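**Wallpaper on three sides of a work nook -- how do I do the corners, and is marble vinyl any good underneath?**

Posted by Flitance, 9 July 2021

I want to paper the inside of a three-sided nook where I sort old phones and their cases. The back is 70 cm wide and the sides are a bit less. I have one and a half rolls of a flowered paper left from the hall, bought in February from a shop in Sornelville that has since closed, so I can't get any more of the same batch. The pattern is large and I don't want to waste it.

The look I'm after is pale stripes like tree trunks with grey and yellow flowers over them, a grey marbled surface at the bottom, and metal strips down the two back corners. 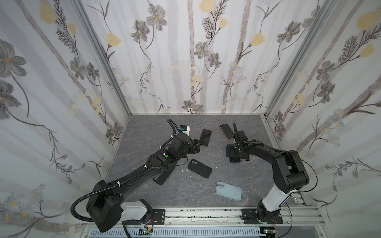
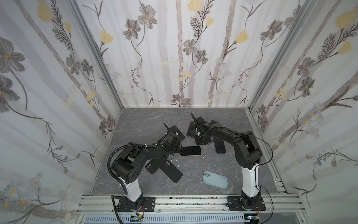
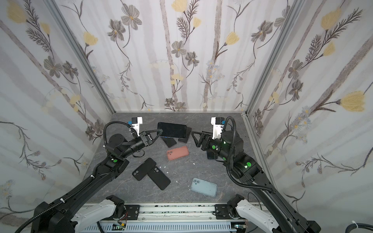
Two things I can't work out. Do I wrap the paper round the corners or cut it at each one? And what do people use for the surface? I've seen marble-effect vinyl on a roll and I've seen proper worktop offcuts, and the price difference is large. The phones get slid about a fair bit, so it needs to stand up to that.

**Gallardo**

Cut it at each corner. Wrapping looks better for a month and then the paper pulls away and you get a hollow behind it that tears when you knock it. Run each piece 6 mm past the corner, paste the next one over the top, and put the metal strip over the join once it has dried. Leave it overnight at least.

With a big pattern, start on the back wall and put the best flower where you'll look at it most. Work outwards from there. The sides won't match perfectly at the corner, but the strip hides the worst of it -- mine is out by a good finger's width and I stopped seeing it after a week.

Seal the bottom edge too. I used a narrow plastic trim with a thin line of clear sealant. If you wipe the surface down with a wet cloth and the paper goes right to the bottom, it will soak the water up and go brown.

**Vondby**

Vinyl is fine if you stick it to something flat. I had it on chipboard and every crumb showed through. Didn't like it.

**Sornelville_Sue**

I'd disagree with Vondby about the vinyl, or at least I'd say it depends on the thickness. The thin sticky-backed sort scratches as soon as a phone with a cracked back goes across it. The thicker floor vinyl has held up well on my bench.

For a nook that size, ask a kitchen fitter for a sink cut-out. They throw them away. Measure first, though, as they are often narrower than you'd want. Paper the walls before you put the surface in, so any paste that runs down ends up underneath it.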